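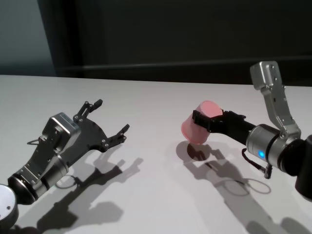 Pink plastic cup, upside down over the white table

podeck_fan
Trying to ID my old picnic cups. I have 10 of these and want more. Anyone know the maker?

gostwood77
Flip one over and check the bottom. If there's a recycling triangle it's newer than you think.

podeck_fan
OK, bottom view — there's a faint triangle in the middle and some tiny raised characters to the left, but I can't read them.

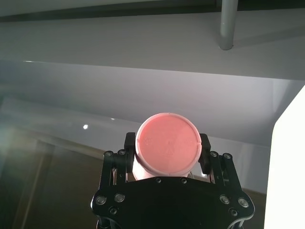 Re: bottom marks

kong_kitchen
Looks like Ultdale to me! We had a stack at the lake and I loved that salmony pink.

gostwood77
No way. A little notch in the rim doesn't make it Ultdale, lots of cups have one. Try rubbing a pencil over paper on the letters.

podeck_fan
Will try the pencil thing tonight. My table is pale too, so shallow letters are a pain in this light. 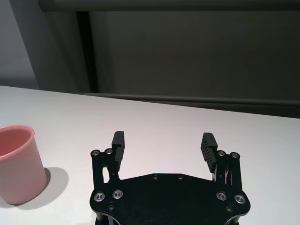

Re: pencil trick

kong_kitchen
Use a soft pencil and go easy. I still say Ultdale — I paid 2 bucks each for mine.

Contact us | © Gostwood Forums | Back to top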